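Arkix House Residents' Association
Minutes of the Regular Meeting

Jan 21, 2023

Home | About | Meetings | Minutes | Building Care | Contact

Print this page | E-mail this page
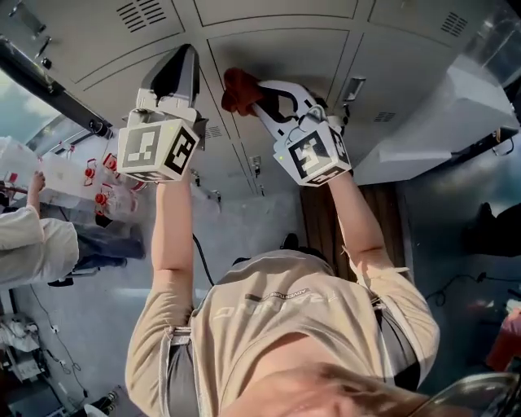

The meeting was called to order by the chair in the ground floor lounge. A quorum was present. The minutes of the previous meeting were approved with one correction: the paint for the rear stair was supplied by Dufour and should not have been listed under Troker.

1. Cleaning of the shared cabinets

The building care group reported on the cleaning of the light gray cabinets in the utility room. The work covers the cabinet doors, the vent grilles and the handles. The doors are wiped with a cloth. The group asked that the minutes record the agreed method, as there had been two versions of the instruction sheet in use since July.

The agreed method is as follows. Cloths are to be wrung out well before they touch a door. Water is not to be sprayed on or near a vent grille. The slots are to be brushed first and then wiped along their length. The seams between doors collect grease and lint and should be gone over with a folded edge of the cloth. Handles are to be wiped last. Scouring pads and powder cleaners are not to be used on any painted surface.

A member asked whether the upper doors need to be wiped as often as the lower ones. The group replied that they gather dust on the grilles faster than expected and should stay on the same schedule. A second member asked that the floor be left clear when the upper doors are being done - a mop bucket had been left in the walkway on a previous occasion. The point was noted and will be added to the sheet.

It was moved and seconded that the single-page instruction sheet replace both earlier versions. Carried.

2. Cloths and supplies

The current stock of cloths was reviewed. Members reported that the thinner cloths bought last year shed lint on the grilles and should be kept for floors only. The heavier cloths have held up well in the wash. A quotation was received from Troker for a carton of 45 heavy cloths, together with two soft brushes. The price quoted was $398, including delivery.

Discussion followed. One member considered the price high and asked whether cloths could be bought separately from the brushes. The secretary had put this question to the supplier and was told that the brushes could be removed from the order but that the delivery charge would stay the same. Another member noted that the present brushes have lost most of their bristles on one side.

It was moved and seconded that the order be placed as quoted. Carried, with 2 members opposed.

Used cloths are to go in the bin beside the sink and not over the radiator. Residents who take a cloth for use in their own unit are asked to return it.

3. Door alignment

The secretary read a letter from Arier, the firm that services the cabinet hinges. The firm advises that several doors have dropped slightly and are rubbing against their neighbors when opened. It recommends that the hinges be adjusted before the paint wears through at the edges. The firm can do the work in one visit and asks that the contents of the lower shelves be moved out the evening before.

Members agreed that the work should go ahead. It was asked whether the adjustment would be covered by the yearly service charge. The secretary will confirm this in writing before a visit is booked. If it is not covered, the matter will come back to the next meeting.

Residents will be told by notice in the lobby at least one week ahead. Items left on the lower shelves on the day will be boxed and placed in the lounge.

4. Labels

The suggestion that each door carry a printed label was carried over from the last meeting. Those in favor said that new residents open every door looking for light bulbs and trash bags. Those against said that the adhesive on the previous labels had left marks that took a good deal of rubbing to remove. A compromise was put forward - a list of contents posted inside the utility room door, with the cabinets themselves left plain. This was accepted without a vote. The list will be typed by the secretary and checked against the shelves after the hinge work is finished.

5. Accounts

The balance in the building care account stood at $1503 before the purchase approved under item 2. There were no unpaid bills. The report was accepted.

6. Other business

A resident asked that the utility room light be left off overnight. Agreed.

A request to store a bicycle in the utility room was declined. The chair reminded members that the walkway to the cabinets must be kept open.

The lost property box contains one umbrella, a pair of child's gloves and a key on a blue tag. Unclaimed items will be given away after the next meeting.

7. Actions

Secretary - place the Troker order; write to Arier about the service charge; type the contents list.
Building care group - post the new instruction sheet and remove the earlier versions; move the thin cloths to the floor cleaning shelf.
Chair - arrange the lobby notice once a date for the hinge work is known.

There being no further business, the meeting was adjourned. The date of the next meeting will be posted in the lobby.

Minutes recorded by the secretary and subject to approval.

Last updated: after circulation to members

Print this page | E-mail this page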